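1/ Long one today, so get yourself a coffee. I've had the black table for 36 days now and a few of you have been asking how I'm getting on with it, especially Drita Krasniqi, who has asked four times (hi Drita!).

2/ Quick recap for new folks: I wanted something round, dark and matte for the back room in Plostden, with a bit of grain so it didn't look like a big hole in the floor. I paid $110 for it secondhand and Ilir Kolev helped me get it up the stairs – bless him, it's heavier than it looks.

3/ It does show scuffs. They're faint, mostly on the upper left, and you notice them when the light comes in low. I thought I'd mind and I really don't. The white tray with the little black stripes lives on the right-hand side, and I love how crisp it looks against all that black. 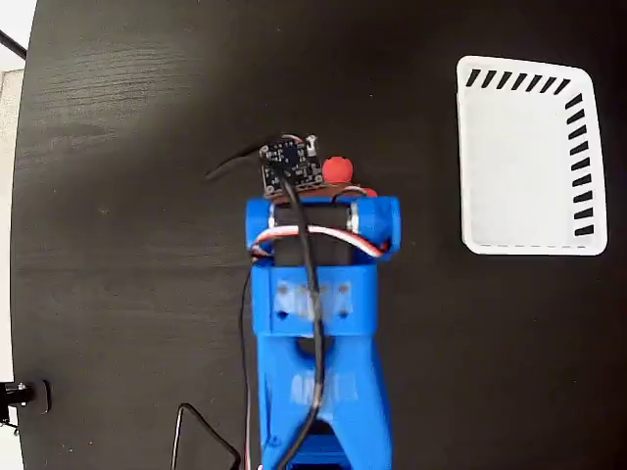
## 4/ The grain

5/ So many of you wanted to know whether you can see any grain at all. You can! It runs straight across in pale streaks, and it comes up best on the left, where the light hits. Over on the right it goes almost plain black. I did spend one whole Saturday morning just turning the table a little at a time to find the side I liked best (no regrets).
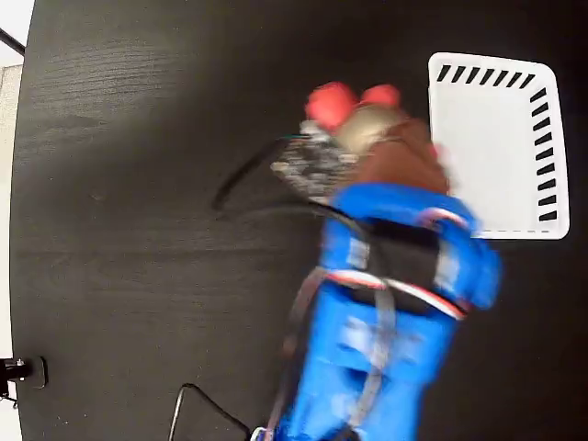
*Left edge toward the pale side of the room, grain running across.*

6/ Cleaning, for Danish Chaudhry, who is thinking of getting one: a soft cloth, barely damp, and go along the grain. I tried a spray polish from Mutiso in the first week and got smears I could see from the doorway, so that's back under the sink.

7/ I also looked at the new ones at Ondthorpe before I bought mine, and the nearest match was a gloss top. Lovely store, very patient people, but I know myself and I'd be wiping fingerprints off it all day long.
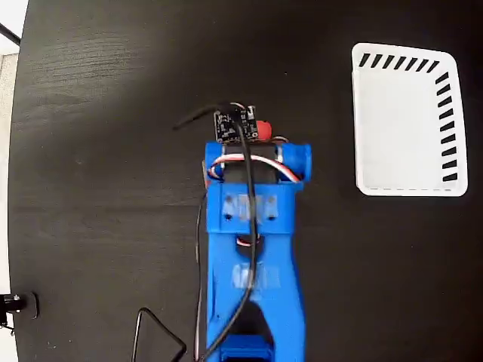 8/ Next up is the lamp question. Dumisani Mkhize says a warm bulb, Eilif says a cool one, and I've gone back and forth so many times that I'm still using the old one from the hallway. If you have a dark tabletop at home, tell me what you've got over it – photos very welcome, I'll be reading replies all evening.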